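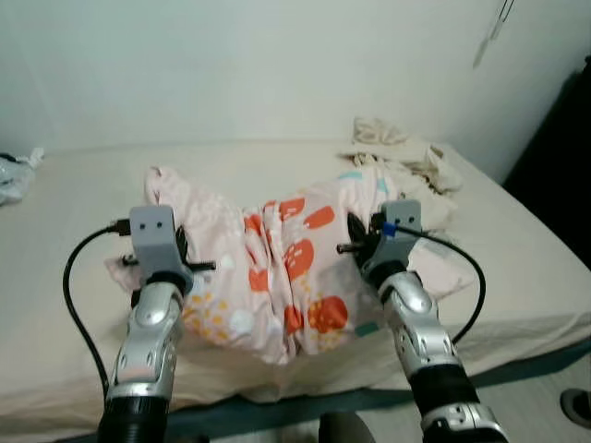

Pink patterned cloth on the spare bed, mid-bunch.

Welcome to the bedroom page of my Kultville house diary! I've been promising this one since January, when I decided the spare room was going to get some colour whether it liked it or not. The sheet and the wall in there are cream and white (my own fault, I chose them both), so I went looking for the loudest print I could live with.

It's pale pink with big orangey-red rounded shapes all over it -- my neighbour reckons fruit, I say leaves, and we've agreed to leave it there. My favourite bits are the little yellow dots and the touches of teal, which go beautifully with the lamp I painted last winter. All those folds hide half the pattern, but I quite like it rumpled up on the plain cream sheet.

I found it on the Levchenko remnant table for $72, down from $122, and stood there dithering for ages before I grabbed it. No regrets so far! Next up are the curtains, and I've got 2 swatches pinned to the wall and keep changing my mind. The kitchen gallery is on its own page if you'd like a wander through there as well.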